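Cleaning a printed floor mat without scrubbing the roses off

I have a soft spot for printed mats. Pale ones especially, with flowers and butterflies and all that washed-out pink, which is a silly thing to love if you also like to get any work done on top of them. My first was a Welon, bought on a Thursday and ruined by Sunday, and I've been a lot more careful with every one I've owned after it!

Most of what I know I learned by doing it wrong, plus a few things from my neighbor Eleni Berisha, who used to clean show homes and has opinions about sponges. So, my tips for cream and pastel mats in a work corner, in no special order.

Dry first, always

Crumbs and grit are what do the damage. If you go straight in with a wet cloth you're pushing all those little dark specks across the print like sandpaper, and then you wonder where the scratches came from. (I wondered for months.) A pale background shows up every speck, so at least you know where to aim.

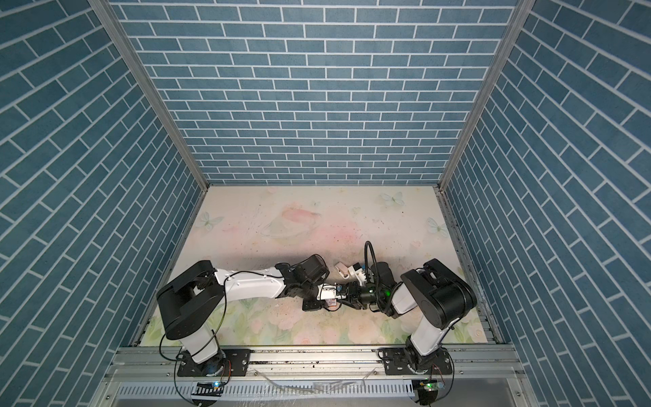 I start at the back corners with a soft hand brush and work toward myself in short strokes. The corners are where I get lazy, and they're also where the fluff goes to live. If you have a vacuum with a brush head, use that on the lowest setting and keep the hard plastic edge off the surface. Mine is an old Hepburn and the bristles are bald on one side, so I turn it around halfway through and hope for the best.

For the last bits I like a strip of wide painter's tape, sticky side down, just dabbed. Don't rub it, and don't leave it sitting there while you answer the phone. I did that once and lifted a bit of somebody's lovely leaf.

The wash

A bowl of warm water and one small squirt of dish soap. Really small! I used to pour it in like bubble bath and then spend the evening rinsing off the film, and soap film grabs dirt faster than a bare mat does.

Wring the cloth until it barely drips. Wipe in straight lines, rinse the cloth, wipe again with plain water, then go over it with a dry towel. Cotton T-shirts cut into squares are better than anything I've paid for, though I'll admit the Sedier cloths at 4 dollars a pack are nice if you're out of old T-shirts.

Try a corner before you do anything stronger. Prints vary so much, and some of the pinks will come up on your cloth with nothing but water.

Scuffs and flaky patches

Figure out first whether you've got something sitting on the mat or something missing from it. Run a fingertip over the spot. If it feels raised, it's probably stuck on, and a damp cloth laid over it for six minutes will often soften it enough to nudge away with an old library card. If it feels dipped or rough, the top layer is going, and scrubbing will only make the patch bigger. Brush the loose flakes off and leave it be.

Melamine sponges are the thing Eleni and I argue over. She swears by them. I say they're fine on a plain mat and a menace on a printed one - they take the scuff and the butterfly too. 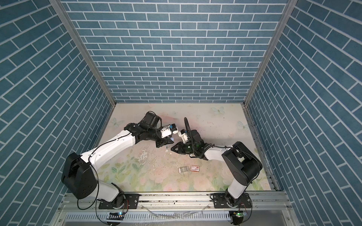

Walls that match the mess

If your work corner has brick-pattern wallpaper, do the walls before the floor. Dust falls down, and I don't know why it took me until I was 40 to organize my cleaning around that. A dry microfiber duster from the top, then a barely damp cloth on anything greasy, following the rows so you don't catch a seam. Metal corner posts just need a wipe and a quick buff. Go easy along the bottom where the wall meets the mat, and use a dry paintbrush for the crack. Mine is a one-inch Willetti with paint still in the handle and I wouldn't swap it.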